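The Porwood A5 weekly planner, three months in

Those of you who've been reading for a while will know I'm a serial planner abandoner. I start every January full of hope, and by the end of February the thing is under a pile of post and I'm writing on the backs of envelopes again. So the fact that I'm still using the Porwood in April is news in itself, and I promised Catrin Probert a proper write-up (she's been asking since my first post about it and has been very patient!).

Mine is the A5 weekly in dark green, undated, with the elastic closure. I bought it with my own money from the Ambrose shop in town, along with a pen I didn't need.
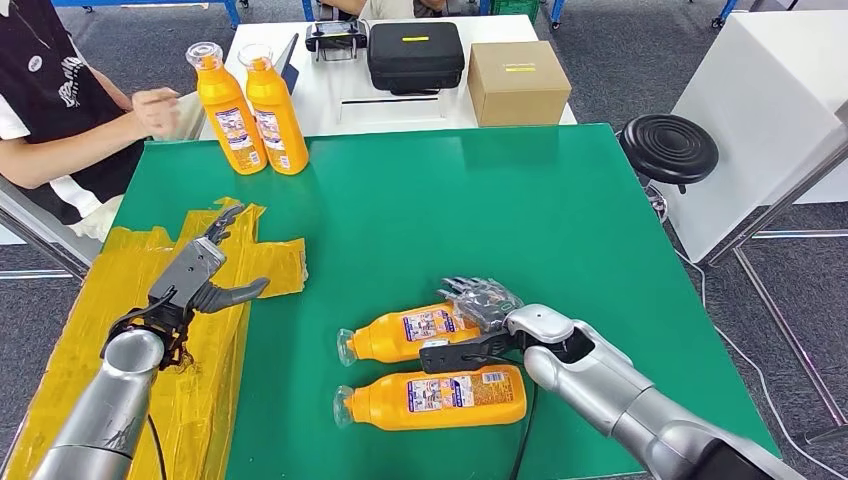 The layout

You get the week down the left-hand page and a blank squared page on the right. I've tried this kind of layout before, in a Hesa I gave to my sister, and never got on with it, but the Porwood gives Saturday and Sunday the same space as the other days and that has made all the difference to me. Most of my life happens at the weekend! I need room for swimming lessons, the big shop and whatever I've agreed to bake.

The squared page is where I do my proper thinking. I rule a line down the middle, chores on one side and things I'd like to do on the other, and anything that doesn't get done by the end of the week is copied over. If I've copied something three times I'm allowed to cross it out for good. The airing cupboard went that way in March and I don't miss it.

There's a small box at the bottom of each week with no label on it at all. I used it for meals at first, then for library books, and now it's where I write down parcels I'm expecting. I do wish it were a bit wider.
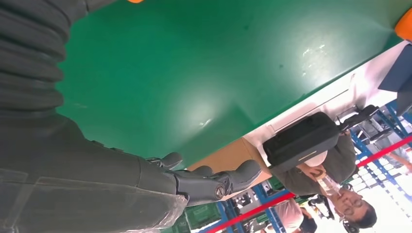
Orange bottles: see the next photo for those, this one's mostly a green top and a dark grey arm and hand.

The paper

Right, the bit half of you scrolled down for. It's a cream paper, smooth but with a tiny bit of tooth, and it takes fountain pen ink much better than I was expecting at this price. My everyday fine nib doesn't feather. My broad nib does show through a little – not enough to bother me on the squared page, but you can see Tuesday's dentist through the back of the following week if the light's behind it. Gel pens are fine. Highlighters smear unless you wait, so I've gone back to coloured pencil, and I rather like how it looks.

There are 200 pages, so plenty for a year with some left at the back for lists. I've got a running list of books there, and one of presents people have hinted at (Mum, if you're reading, I've written down the slippers).

How it's holding up

Very well, considering it lives in the bottom of my bag with my keys. The corners have softened and there's a scuff on the front, but the spine is sound and it opens flat without any bullying. The elastic has gone slightly baggy. Rhiannon Morris has the same planner and says hers went in the first month, so I may have been lucky. The two ribbons were fraying by week four and I dabbed the ends with clear nail varnish, which sorted them.

The back pocket is too tight. I can get a book of stamps in there and a receipt or two, and after that the cover bulges and the elastic starts complaining.

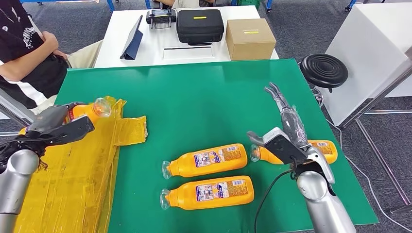 Porwood or Rornari?

Iolo Prydderch asked me this in the comments last time. I used a Rornari for most of last year and its paper is nicer, no question, really lovely and crisp. But it's dated, so every week I skipped sat there looking at me, and I found it heavy to carry. If your planner stays on a desk and you never miss a week, have the Rornari. If you're more like me, the undated one is much kinder.

Would I buy it again? Yes, and in the same green. I'd give it four and a half out of five, with the half lost to that pocket. I'm going to try the monthly insert next and I'll show you how I set it up, once I've decided whether to tape it in or just tuck it under the elastic. Do tell me in the comments if you've used one, especially if you've found washi tape that doesn't peel off the cover!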